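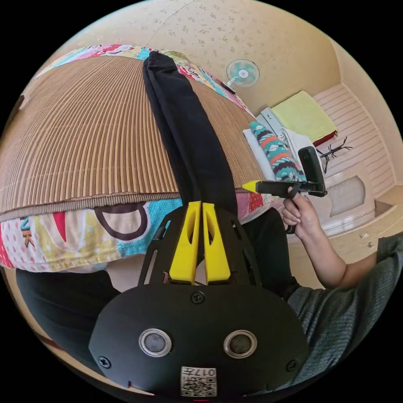 Photo: Stordale Neighborhood News

Huệ Âu has already put the kettle on by the time I find the right door, and she waves me in with a pair of pinking shears still in her hand. Her alterations shop sits on the corner where Mutar Street bends down toward the river, and if you've lived in Stordale for any length of time she has probably shortened something for you. She certainly has for me. I had meant to stay half an hour and talk about hemming, and I left when it was getting dark.

She learned to sew from her mother, Mỹ Lâm, who still comes in most mornings and takes the chair by the window, where the light is best for dark thread. "My mother doesn't like to be called retired," Huệ says. "She says she's just between pants." From the window comes a small snort, and Mỹ Lâm goes on unpicking a waistband without looking up.

Pants are most of the trade, I learn, and black ones more than any other kind. School concerts, restaurant jobs, funerals, first interviews, they all seem to need a pair. "People think black is easy because it doesn't show mistakes," Huệ tells me. "It doesn't show them to you while you're making them! Then you get the pants outside in the sun and there they all are." She marks black cloth with a sliver of dry white soap, saved from the bathroom sink, and has never found a chalk she likes better.

I ask what customers get wrong, and she laughs and pours the tea before answering. Shoes, mostly. They come in sneakers to have dress pants hemmed, or they roll the cuffs up at home, pin them standing on a bedroom carpet, and then wonder why one leg is longer. "One leg is always longer," says Mỹ Lâm, her first full sentence of the afternoon. "Everybody's. You measure both." Huệ nods at this as if she has heard it a good many times, and I suspect she has.

The other thing is washing. Cotton pants should go through the laundry before they come to her, twice if you can stand to wait, and then they should be hung up by the hems so the weight of the waistband pulls the legs straight. She leaves 2 inches of cloth inside the hem whenever there's enough to leave, especially for teenagers. "A mother came back in September with the same pair I'd done for the older boy," she says. "We let them down for the younger one, who is taller now, and she was so happy she brought us plums."

There was a time when the shop nearly went another way. Some years ago a uniform company called Jorkiler offered her a contract for 3000 pairs of work pants, all the same hem, and she sat up late with the letter on the kitchen table. It would have meant a bigger place and 3 new machines. Her mother read it over her shoulder and asked who would do Mrs. Nông's coat. "So that was that," Huệ says, and she doesn't sound sorry, though she admits she kept the letter.

Before I go she turns up the cuff of my own trousers (I hadn't asked) and clicks her tongue at the stitching, which I did myself last winter with the wrong thread. Would I leave them with her? I point out that I'm wearing them. "Bring them tomorrow, then," she says. "Before ten, when my mother has the good light."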